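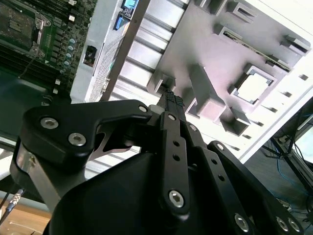 Black metal and silver screws, up close.

Tirnholm Header Card Kit review
Posted 2024-08-25

If you sell anything small in a clear plastic bag, you know the folded card that gets stapled across the top. I've been making those for my soap and bath salt bags for a few years now, first with a ruler and a butter knife (yes, really) and then with a cheap scoring board that slid all over the table. So when Tirnholm brought out a kit just for header cards I ordered it the same evening.

You get a scoring bed, a folding bone, a corner rounder, a hole punch for the hanging slot, a long-reach stapler and a pack of 40 blank cards in plain white. There's also a little booklet with templates to trace, and a sheet of stickers I gave to my niece.

The scoring bed is the reason to buy it. You push the card up against the stop, run the bone down the groove, and you get a straight, soft fold that doesn't crack the ink. I print on a fairly heavy uncoated stock and my old folds always had that ugly white line where the color split. With this I ran 30 cards for my lavender bags and threw out one, and that one was my own fault because I had it upside down! The stop can be moved for different heights, and it stays put once you tighten it. I keep mine set for a card that folds down to the width of two fingers and I haven't touched it in weeks.

The slot punch is good too, with a clean edge and not much effort. You do have to empty it more often than you'd think, or the little bits pile up underneath and the next slot comes out chewed. The guide marks for finding the center are molded into the base in the same color as the base, so I went over them with a paint pen.

Now the stapler. I don't love it. It reaches far enough, and it goes through a folded card and a bag without complaining, but the staples it comes with are a bright brassy color that looks wrong on almost everything I make. Regular silver ones fit, thank goodness. It also leaves a dent around the staple on softer card. My friend Yu-na Seo, who packs tea, puts a scrap of felt under the bag when she staples and her dents are a lot shallower, so I've started doing the same.

The corner rounder is fine for one card at a time. Put two in and the bottom one tears. The booklet says it takes three. It doesn't, at least not with my stock.

A word on the templates, since I was looking forward to those most. There are 18 of them and a good half are the same rectangle with a different wavy edge. I liked the arched one and the one with a tab that folds around the back to hide the staple. That tab design is lovely for gift sets and I've used it for everything this month. What I missed was anything for a narrow bag. All of them assume you're packing something the size of a sandwich, and my sample bags are more like the size of a tea bag, so I drew my own.

I did try it next to the Nallero board that Dong-hyun Tak lent me. The Nallero is bigger and feels sturdier, and if you make boxes or greeting cards as well I'd go for that one. It has four grooves instead of two and a proper ruler along the top. But it's only a board, so you still need the punch and the stapler, and for header cards alone I was quicker on the Tirnholm. I got through 25 bags, folded, punched and stapled, before my coffee went cold (I drink slowly, but still).

The box everything comes in is a plain carton with a molded tray, and once you've taken the pieces out they never quite go back the way they came. The bone is always left over. Mine lives in a mug.

Would I buy it again? Yes, for the scoring bed and the punch. If they sold those two on their own for less I'd tell you to get that and keep whatever stapler you already have.

Good: crisp folds, a stop that holds, clean hanging slots, the hidden-staple template
Not so good: brassy staples, fussy corner rounder, nothing for narrow bags

My rating: four out of five

If anyone has found a white staple that fits the long-reach model, please leave the name in the comments. I've ordered two kinds so far and both jam.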